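Progress Report to Sirnora
Project: Pestora, hand-guided demonstration of tabletop handling
Prepared by: Sorin Cozma, Zelville site
Thursday, August 13, 2020

1. Status

Work in this period covered the soft-object portion of the demonstration plan. The plan calls for 64 demonstration sessions across four object groups, and 54 have been recorded. The remaining sessions are assigned to the bagged-goods group, which started late for reasons given in section 4.

All sessions so far use the hand-held gripper with the wrist-mounted strap. Remote control of the arm was scheduled as a second collection method and has been moved to the next period. The arm controller passed its bench test, but the delay between operator input and arm motion is still too long for work with light objects.

2. Method

The operator holds the gripper and performs the task at normal speed. The fisheye camera on the tool records the approach, the grasp and the release. Position is recovered afterward from the video and the motion sensor, and the result is replayed in simulation before it is accepted. A session is rejected if tracking is lost for longer than the allowed gap or if the fingers leave the view during a grasp.

We kept the sessions in an ordinary meeting area with people present. Crăciun, our integration partner, asked for this because their first installation will not have a fenced cell. Background motion has had little effect on tracking as long as the table edge stays in view.
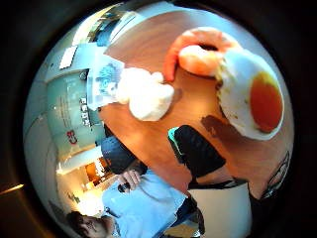

Tasks in the soft-object group are pick, move and place, plus one sorting task in which toy food is separated from plush items. The operator is told the goal but not the path. We tried scripted paths in January and dropped them; the demonstrations were uniform, and the trained policy failed whenever an object was turned a little from its usual position.

3. Results

Rejected sessions are not included in the total above. Most rejections came from fast wrist rotation at the start of the reach. Operators now hold still briefly before moving, and the written procedure has been changed to say so.

The policy trained on the first part of the data handles the firmer objects reliably in simulation. Fluffy objects are less reliable. The usual error is a grasp that closes too high and takes hold of surface pile only. More demonstrations with low approaches were added for this case, and retraining has begun. No results from the retrained policy are claimed in this report.

Lighting was checked separately. Reflections on a polished tabletop move with the camera and can be picked up as false features. A matte cover removes the problem, but Crăciun expects bare tables at the customer site, so we are keeping the bare surface and masking the bright areas in software. The mask costs some processing time and does not affect collection.

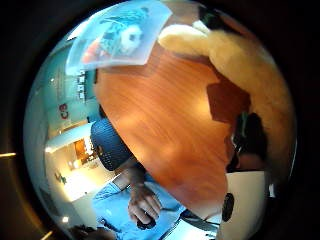 Figure 2. Tool camera view of the work surface with a plush toy and a printed plastic sleeve on the far side of the table.

4. Problems and changes

Clear and translucent packaging remains the main technical risk. The edges of a thin sleeve are hard to find in the video, and the print inside can be mistaken for a separate object by the labeling software. Labels for this group are now drawn by hand. This is slower than planned and accounts for the late start mentioned above.

Large plush objects can fill a good part of the view at close range – tracking then depends on what remains visible near the rim. We have widened the feature search to include the outer part of the circle, where distortion is strongest. The lens calibration was repeated to support this and the older sessions were reprocessed with the new values.

One set of finger pads wore through at the tip and was replaced from stock. A change to a harder pad was considered and declined, as it would alter the grip between early and late sessions.

5. Next period

Complete the bagged-goods sessions and close the collection. Compare hand-guided and remote-controlled demonstrations on the same 6 tasks, using the same objects and start positions. Deliver the cleaned data and the tracking logs to Crăciun in the agreed format.

Spending is within the approved amount. The labeling hours moved to bagged goods came out of the remote-control line, and we ask Sirnora to confirm that transfer in writing before the comparison work begins.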